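## 4. Restoration times after the April outage

Draft text, 2020-05-10. Numbers final, wording not.

The outage data come from the Conine distribution area, 3,943 customer meters on the day the ice came in. Every meter in the area lost supply at some point. We took the utility's own event log as the base and then matched it against the call records held by the Bautista district office. The two sources did not agree well. The log closes an event when the feeder is back, while the callers were often still in the dark - one bad fuse on a lateral is enough to do that. So where the two differ we use the later time. This makes our restoration times longer than the ones the utility published, and readers comparing the two should keep that in mind.

Feeders first. The area is served by 38 feeders, most of them overhead and most of them old. Underground sections did better, as expected. What we did not expect was the spread among overhead feeders of the same age and same pole class. Evenden and Justham are the clearest pair: neighboring substations, same conductor, nearly the same tree cover on the maps. Evenden was back the next morning. Justham took 78 hours to the last customer.

Three explanations were tested. Crew distance does not hold up, both substations are served out of the same yard. Tree trimming cycle explains part of it (Justham was a year overdue, Evenden was not). Switching explains more. Evenden has a tie to the next circuit and the operators used it early. Justham has no tie at all, so every span had to be walked before the line could be energized, and the road in from the south was blocked untill the second afternoon.

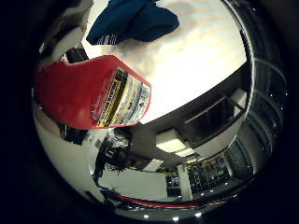

Figure 4. Red object with striped label, detail.

Model results are in line with this. With a tie switch as a yes/no term the fit improves a good deal, and the age term drops out almost completely. We ran it again without Justham, in case one bad feeder was driving everything. Same sign, smaller size. Fine for our purposes, but a second storm in the record would help.

A word on estimated restoration times, the ones given to customers by phone. These were poor. Typical pattern in the call records: a first estimate given the same evening, then moved back, then moved back again, then no estimate. Callers in the Justham area got 2 different answers in the same hour in a number of cases. Tâm Khương, who coded the call records for this study, marked each call for whether an estimate was given and whether it was later met. Most were not. Households who were told nothing called back less often than households who were told something wrong. We would not make too much of that - people with no phone battery left do not call either, and the records can't tell the two groups apart.

Medical priority customers are a seperate matter. The list at the time was kept by address and not by meter, so matching was done by hand. Gus Benavides did the matching and then repeated it blind on a subset, with good agreement. Priority homes on tied feeders came back early. Priority homes on feeders without a tie came back no sooner than their neighbors did, whatever the plan says. Restoration goes by circuit, and a name on a list does not move the circuit up.

Limits. One storm, one utility, one kind of terrain. Ice loads were taken from a single weather station on the valley floor and were almost certainly worse on the ridge. No cost data. Crew logs for the first night are missing four hours, and we left the gap as it is instead of filling it in.

Section 5 takes the tie switch result and asks what adding ties on the remaining overhead feeders would have done to the hours lost.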